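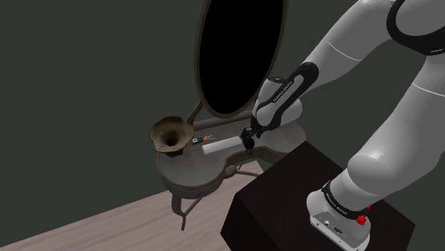 I've had the Pusamitz council tracker on my phone since January, and I've got opinions! It's an app that follows your local councillors, so you get their votes, who turned up and who didn't, and a little ping when something in your ward goes to a meeting. I live in Brenidham, where the fight over moving the town hall to Trirkau has been dragging on for ages, so I was exactly the sort of nosy person it's made for. My one big moan is the dark mode, where the councillor photos often don't load and you're left staring at an oval as black as the glass in that dressing table mirror. I looked up Gudrun Aasen three times before I got a face.

The vote pages are lovely, though. You tap a motion and there's the split, 20 for and 16 against on the first Trirkau vote, with every name underneath (I went straight to Roald Engebretsen, who'd told my whole street he was against it. He voted for it.) 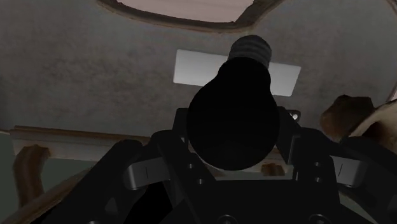 Searching is more of a faff. Type "town hall" and you get 70 results in no order I can make out, half of them about parking. The free version only goes back 30 days as well, so I ended up paying, grumbling all the way.
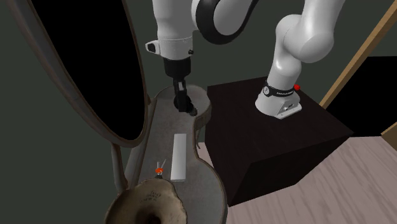
I did try Rebelo before this and it was prettier, but it missed two planning meetings in a row and I gave up on it. Pusamitz hasn't missed one yet. Four stars from me, and I'll happily make it five if they sort the photos out before the next vote.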